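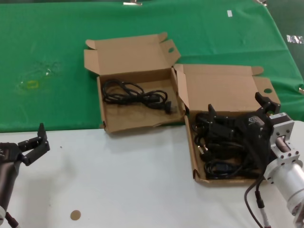
Cable sorting build, bench notes, 23/12/2025

Last long evening at the shared workshop before the holidays, so I'm writing this up properly while I still remember which screw I turned and which one I only thought about turning. Whoever picks up Pledoteo in January, please read the bit about the wrist before you power anything on!

For those who haven't been following (hello, and sorry for the state of the earlier pages), Pledoteo is our name for the two-arm cable sorter. The idea is modest: tangled black cables in one open box, a tidy cable in the other, and the arms doing the moving between them. I still think it's a lovely little problem, mostly because cables are so uncooperative. A block stays where you put it. A cable has opinions, and its other end is usually hooked under three of its friends.

Started with the cloth. I smoothed the green cloth out again and clipped it, though it still wants to wrinkle toward the right where it goes over the edge of the table. I've decided to live with that. The boxes are side by side, touching, lids folded back. The right one has the tangle and sits further forward, partly on the white tabletop. The left one has the single looped cable, with the plug over at the right end. I like this layout better than last week's, when the boxes were apart and the arm had to travel with a cable swinging under it like a fishing line.

Right arm: most of the evening went here. I was coming down too fast into the tangle and pressing the cables flat before the fingers had a chance to close, so I dropped the approach speed and put the settle delay up to 1000 ms. Slower to watch, but kinder to the gripper. The Godinho script now waits for that delay every time, including on retries, and yes, I know that makes a retry feel endless (go and make a coffee).

Left arm: parked with the jaws open for now. I want one arm behaving before I ask two of them to share a box. The hand-over routine is written but commented out, and I'd be grateful if it stayed that way until we've talked it through. 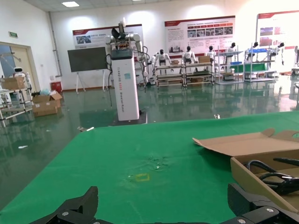 The wrist view is the other thing I fussed over. With the hand low over the table the two fingers take up a good part of the bottom of the picture, and the box ends up well over to the right, so the segmentation happily wanders off into the room behind and finds all sorts of interesting shapes back there. I've added a crop that throws away everything past the far edge of the table. It's crude and it assumes the table doesn't move, but the false picks on the background went away for the rest of the session.

The yellow square on the green stays as the home reference. Please don't peel it up, even if it looks like leftover tape. The worn patch just past it confuses the color threshold a little, so I widened the green range in the Inov config and saved the old values in the same folder.

Still to do:

Log gripper position at every close, into the Gotden folder, and cap the file at 4000 lines.
Check the cable under the right arm for slack at full reach.
Try the tangle with 2 cables only, then build back up.
Fix the torn corner on the right box, or find a new box.

Arms are powered down, and the config is backed up on the workshop drive.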